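House rules for handing things to a robot

I've been putting off writing this up since June, when we moved the Cekach hand onto the new arm and threw out most of our old rules. A few people have asked what we replaced them with. It's a short list, and it covers one narrow job: a person and a robot hand passing a thin object back and forth. Think cards, booklets, envelopes, folded menus. We don't do boxes or anything with a blade.

Some background first. The old rules came from the gripper we used before, a plain two-jaw thing. They ran to 19 items, and about half were really about that gripper's air supply. When the supply went away, people kept reading the items out loud before every session and then skipping them. A rule that gets skipped every morning teaches people to skip the next one too, so I'd sooner have a short sheet that gets followed.

Now the rules as they stand.

The person starts the exchange. The arm can be in position and the fingers can be open, but nothing closes until the person says the word or taps the pedal. We tried having the hand close by itself when it sensed contact. It worked most of the time, and most of the time isn't good enough with somebody's thumb in there.

Fingers stay on the outside edge. When you hand over a booklet, hold it by the far corner, with your own fingers well clear of the gap between the robot's thumb and palm. This is the rule new people break most, and they break it when the booklet slips a little and they reach in to straighten it. Let it drop. It's paper.

Look at the hand, not at the screen. We used to have the force readout on a monitor right beside the operator, and everyone stared at it. Now it faces the second person, who reads the number if there's a reason to.

Grip force is capped in two places. One cap is in the control software and one is in the motor driver, and the two are set by different people. The sheet from Khosravi that we started from only asked for one. I think two is right for any hand with a thumb that closes against a palm, where there's more to get caught between than with flat jaws.

No long sleeves, no lanyards, no rings or bracelets. Short sleeves are fine all year, as the heating in our place is more than enough. Glasses are fine. Hair gets tied back if it's long enough to hang forward when you look down, and you'll be looking down a lot.

Two people in the room, always. The one who isn't handing things over has the stop button and does nothing else – no typing, no phone, no coffee run.

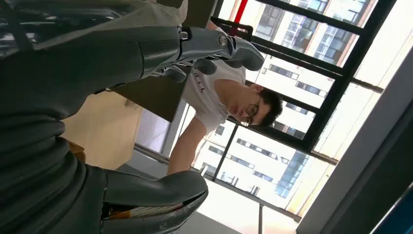
The other thing we changed is how we log. The old form asked for a score on every pass, and people filled in the same score all the way down the page. The new one only asks about passes that went wrong: a drop, a crease, a pinch, or anyone pulling back. Everything else is a tick. Over the first 1564 passes we had 3 where a person pulled back because they felt the grip come on too early. No one was hurt, but all three went down as incidents and we stopped for the rest of that session each time. I got some complaints about that. I'd do it again.

I also went through the Dundier checklist, which a reader sent me, and took one item from it: check the finger joints for loose pins and screws before power goes on. It takes up to 3 minutes. We weren't doing it at all before, only wiping the hand down and looking for cracks in the covers.

What I haven't settled is speed. Our arm is held to a slow walk near people, and for card passing that feels too slow. People get impatient and lean in to meet it, and leaning in is the thing I don't want. The Tastix setup, as I understand it, slows down in steps as the hand gets closer, and I'd like to try that next. If you've run something like it, write to me and tell me what distances you used.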